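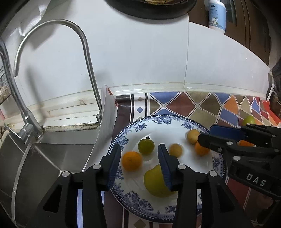 Do those little ethylene pods you put in the fruit bowl make fruit last longer?
Out in the open on a counter, I doubt it, and I haven't seen a test that would change my mind.

Kitchen Talk > Food Storage > Gadgets and Claims
4 min read

pitfree_marek wrote:
I'm Marek Pešek, been on this board for years, mostly in the canning section. The two lines up top are the short version. My sister-in-law gave us a Kasent pod in October. You put it next to the fruit, it "absorbs ripening gas," and you buy a refill every so often. The box says fruit stays fresh longer. Longer than what? It doesn't say. Ripening fruit does give off ethylene, I'm not arguing with that. But a bowl on a counter has a whole kitchen's worth of air moving over it. How is a sachet the size of a tea bag supposed to catch gas that's already drifting off toward the window?
I want to hear from people who compared, please. "I feel like my pears last longer" isn't a comparison.

tallgrass2 wrote:
I have one and I feel like my pears last longer.
(Sorry.) But I do throw out less than I used to, and the only thing I changed was the pod.

pitfree_marek wrote:
Same number of people in the house? Same store? Same time of year? You started using it in the fall, when the kitchen's cooler. I'd throw out less then too.

jarmila_m wrote:
I worked produce at Golob for six years and I think you're half right. In a closed drawer those absorbers have something to work with, because the air mostly stays put. I wouldn't pay for one to sit in the open. What you keep next to what matters a lot more. Apples and pears put out plenty of gas, and ripe apricots do too. Citrus hardly changes either way. If you pile it all on one plate because it looks nice, the soft stuff goes first and then you get mold on whatever is touching it.

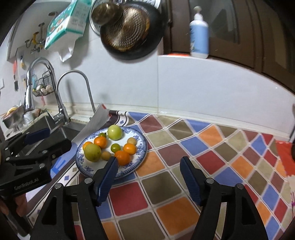 And the mold is what people forget. Ethylene has to do with ripening. Mold spreads from a bruise or a split skin, and no sachet fixes a bruise. We pulled bad pieces every morning before opening and again after lunch, and that did more than any product a rep ever left us. At home, pick through the fruit when you make coffee. Don't wash it until you're going to eat it. Once a pear gives a little near the stem, put it in the fridge.
Jarmila Murín, if anyone remembers me from the old board.

countertop_carl wrote:
Disagree on the fridge. Cold ruins texture. A peach out of the fridge tastes like wet cotton.

jarmila_m wrote:
A hard peach, yes. If you chill it before it's ripe it can go mealy. Let it ripen first and then chill it for a couple of days. Two different things.

countertop_carl wrote:
I've had mealy peaches that never saw a fridge in my house.

jarmila_m wrote:
In your house. You don't know where they were before you bought them.

countertop_carl wrote:
OK, that's fair. Still not putting tomatoes in there.

nola_b wrote:
Has anyone looked at the review count on the Wasora site? The Kasent pod has 3,275 reviews and 2,278 of them are five stars. That has to mean something.

pitfree_marek wrote:
It means people like it. Read a few. Half of them were written the day it arrived. "Great packaging, can't wait to try it." Five stars for a box! I'd trust one person with two bowls over the lot of them.

nola_b wrote:
So do the two bowls.

pitfree_marek wrote:
I plan to. Same bag of pears, split between two bowls, one in the kitchen with the pod and one in the dining room without. I'll write down when each one goes soft.

tallgrass2 wrote:
Different rooms though? One could be warmer.

pitfree_marek wrote:
Yeah, I know. If they're side by side the pod could be working on both. I'll put a thermometer in each room and swap the bowls halfway. It won't be perfect.

jarmila_m wrote:
Sort them first so you don't get all the firm ones in one bowl. And try it in a closed drawer as well, or you're only testing the half we both expect to fail.

nola_b wrote:
My aunt swears by the Porkico bags, the green ones. Same idea or different?

pitfree_marek wrote:
Same idea as far as I can tell, but at least a bag closes. I'd sooner believe the bag. I'd want to see it against a plain bread bag before I paid for it.

countertop_carl wrote:
Or buy fewer pears.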